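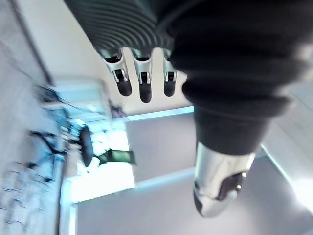
Monday: forty goes at a bit of cloth

Monday, October
Posted by Bernice Arthur

The plan for the day was 40 demonstrations of picking up cloth, and I'd told Henk we'd have them done by lunch. I have said this on other Mondays. Henk wrote it on the whiteboard, as he does, so that it can be looked at later.

We started at nine, if you count looking for the right cable as starting. Dindo drove first. He has the best hands of any of us and the worst patience, so his early takes are beautiful and by number 15 he's flinging the thing about like a wet towel. I'm told variety is good for the model. I wrote "vigorous" in the notes column.

My job was labelling, which means sitting on an upturned crate with the laptop on my knees and deciding, over and over, whether a grasp had begun. It sounds easy. Does it begin when the fingers touch, when they close, or when the operator swears? The written guide from the Mullbridge office says "at first intentional contact", and I'd love to meet the person who can read intention off a fingertip. I went with touch. Last month I went with closing, so somebody will need to go back and fix last month, and I have a fair idea who. 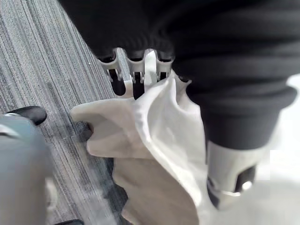
Darius reckons we're being too tidy altogether. If every example is a clean pinch in the middle, he said, then the first time it meets a corner it'll have no clue what to do, and could we please stop deleting the ones that go wrong. He wants the fumbles kept and tagged. I pointed out that we have never been short of fumbles. He said good, then it won't cost us anything.

So after morning tea (lamington, stale, still ate it) we brought back the takes I'd binned and made a new tag, "recovery", for any attempt where the operator stuffs it up and then has another crack. Lotte wanted a separate tag for when the operator stuffs it up and gives up. We had a long discussion about that. It's called "abandoned" now, and I'm not to use it as a comment on the afternoon.

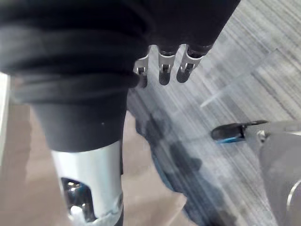 The numbers by three o'clock were 30 usable and four arguments. What worries me more is how samey the set is getting. Same lights, same cloth, same bloke driving. I'd like some of the next lot done where the striped carpet gives way to the beige floor, with that blotchy shadow lying across it, because a policy that has only ever seen stripes will probably decide that stripes are what cloth lives on. Lotte agreed and put it on the Karpenko list, the place where good ideas go to wait for a budget code.

Had a turn driving myself after that. Rubbish. I close too early every time, then overcorrect and hover like someone choosing a chocolate. All of it went in under my initials, and if the thing ends up dithering we'll know where it learnt. 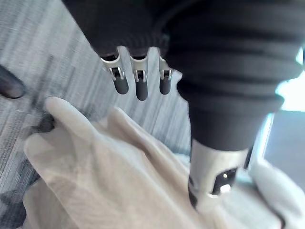 Fingers above the cloth, Monday.

Packed up at half past five with the upload sitting on three per cent. Henk walked past the whiteboard, looked at "40 by lunch", and added a question mark in green. Tomorrow is towels.

Recent entries
- The week we labelled everything twice
- Kolley visit, and what they asked about the gloves
- Why my left and your left are different columns
- Livongate stairs, never again

Contact Bernice | © Bernice Arthur | Back to top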